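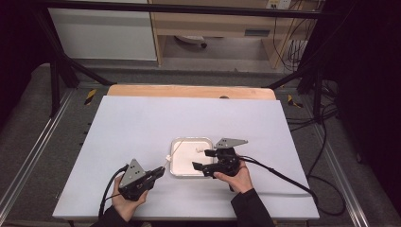
Page last changed: 11/11/2024

Plemley Allotments Water Supply: Interim Report to the Bidano Fund

Prepared by Yoon-hee Yang, with site readings by Min-kyu Sun

1. Work in the period

The grant covers replacement of the buried main between the Trillo Lane stopcock and the upper plots. The old pipe was galvanised steel and had corroded at most of the threaded joints. By the end of September, 83 metres of new polyethylene pipe had been laid at a depth of 750 mm. The trench has been backfilled as far as the second gate. The remaining length crosses the access track and needs a duct, which is on order.

Three of the five standpipes have been refitted with double check valves. The two on the north side still run from the old main and will be changed over when the track crossing is complete.

2. Losses and pressure

Overnight meter readings before the work showed a loss of over 2,000 litres a week with all taps shut. The isolated new section held test pressure for 30 minutes with no measurable drop. Static pressure at the top standpipe is still poor, and we do not expect it to improve until the north branch is connected. 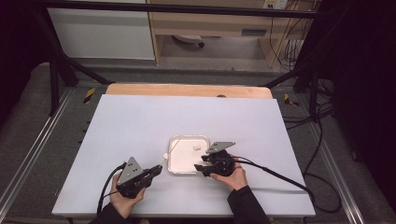 3. Spending

Pipe, fittings and trench hire are within the agreed budget. The duct was not in the original estimate. Ewurabena Mensah has asked Yoon Groundworks for a fixed price, and we propose to meet it from the contingency line.

4. Next period

Lay the duct and final length of pipe. Change over the north standpipes. Cap the old main at the stopcock. Issue the revised plan of the pipe route to all 18 plot holders on the upper site.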